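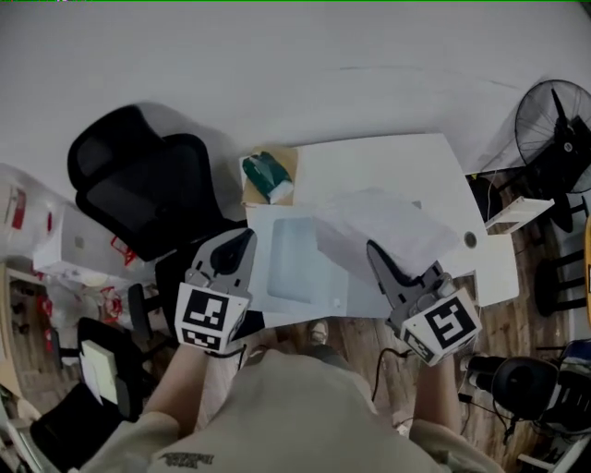
A person at a white desk with a gripper in each hand.

How to Comment on a Proposed State Health Rule

By Berenice Esquivel
February

We use cookies to remember your settings. Accept | Manage

When a state agency wants to change a rule for clinics or home care, it must usually publish the text and accept comments from the public. You do not need to be a lawyer to send one. I have sent several, and my first was too long.

1. Find the notice. Look in the state register, under the name of the agency. Write down the docket number and the hour when comments close. In my state it is 5 p.m., and a comment sent at 5:10 is not read.

2. Read the rule text before the summary. The Provberg clinic licensing proposal had 1,663 lines, but the changes for small clinics were in 2 sections only. Search for the underlined words, which are the new ones.

3. Choose one section and say what you want. "Please delete the second sentence of section 3" is easier to answer than "this rule is bad for patients."

4. Tell how the rule touches you. If you drive an hour to the nearest clinic, write this. Leave out your medical details, as most comments are posted online with your name.

5. Send it by the method in the notice and keep the confirmation. If no confirmation comes in 3 days, call the agency and ask for the rules coordinator.

Later the agency should publish its answers to the comments. Look for your section there. The final text can also be different from the proposal, so read it again.

Related
How to Read a State Fiscal Note
Jumine County Changes Its Clinic Inspection Fees
Who Sits on the Strand Hospital District Board?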